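Setting Up the Two-Arm Cell at Dandcombe

Posted 03/10/2023

The two-arm cell at Dandcombe was returned to service in September following a full service of both grippers. This entry records the settings now in use, as the earlier notes from Zeldale no longer apply.

Each finger pad was removed, cleaned and refitted. The closing force on both sides was then reduced to 12 newtons, the former value having stretched the handles of thin carrier bags. Joint speeds remain as they were. Cable slack at the left wrist should be checked every 5 days and recorded in the Fidinside log.

The wall hook position must be taught again whenever the base is moved. A red tape marker is placed above the hook for this purpose. The approach height is 800 mm from the floor.

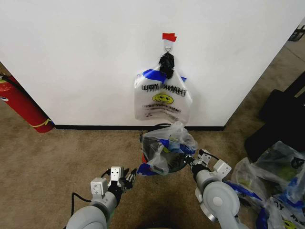 The cell at work, with one bag on the hook and a second in the right gripper.

The Iyengar controller has been left on its previous software. An update will be considered once nearly 12 weeks of running have been logged.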